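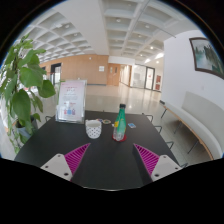
Paper bus timetables are going and I want them back. Gremstead council took the last of ours down in November, all of them, every stop on the 811 from the station out to Brernside, and put up a little square code you're meant to scan. Fine if your phone's charged. Fine if you have signal, which past the garden centre you don't. They say printed copies can still be picked up "at selected public buildings", so I went looking. Bright lobby, dark table, no timetables. Asked at the desk and was told to try the website. I had tried the website. The website told me to try the desk.

I know how this sounds. Man gets cross about leaflet. But stay with me, because I think we're losing something useful and we're losing it for the sake of a print bill that can't be much.

A timetable on a post does several things an app doesn't. It shows you the whole day at once. You can see that the buses bunch up before nine and then there's a hole after lunch you could drive a, well, a bus through. You can see the last one. An app shows you the next 3 departures and hides the rest behind a button, and then another button, and then it wants to know where I am. I'm at the bus stop. Where else would I be.

It also tells strangers there is a bus. This gets forgotten. My neighbour Mohandas Gounder lived on our road five years before he found out the 811 went anywhere near the hospital, and he found out by reading the panel while he waited for a lift from his son. He wasn't looking for it. You don't download an app for a bus you don't know exists.

And it's a promise, sort of. If it's printed and behind glass then somebody has to come out with a key and change it. They have to mean it. When the times live on a screen they can be nudged about on a whim, and they are. The 17.40 became the 17.52 over Christmas and I only know because I stood there for the difference. In the rain, naturaly.

The usual answer is that live information is better. Often it is! I'm not daft, I like knowing the bus is stuck at the roundabout. When it works I check it every morning with my toast. But live information tells you about this bus, now. It's no help planning a Thursday dentist or working out whether you can take the job in Brernside with the early start. For that you need the grid. Rows and columns, small print, the funny footnote about school days.

Kalevi Jääskeläinen, who I used to work with and who still collects the things, sent me a Gremstead area booklet from the early nineties after I moaned at him on the phone. Ninety pages. Some of it's adverts for carpets, granted. But there's a fold out map in the middle and you can follow a line with your finger from the market to the reservoir and see where you'd change. I had it on the kitchen table for an hour. Ended up planning a day out on services that haven't run since I had hair.

What would I ask for? Not a lot. One sheet per stop, A4, both directions, in the frames that are already there (they left the frames up - empty - you couldn't make it up). A stack of booklets in the library, the surgery and the post office, and someone whose job it is to notice when they've run out. Charge me 90p for the booklet if you must. I'd pay it. My mum would pay it and she won't pay for parking.

The council's consultation is open till the end of the month, and it is of course online only. I've written to them on paper. Second class stamp, two sides, my handwritting is dreadful. I'd suggest a few more of us do the same.

January 18, 2023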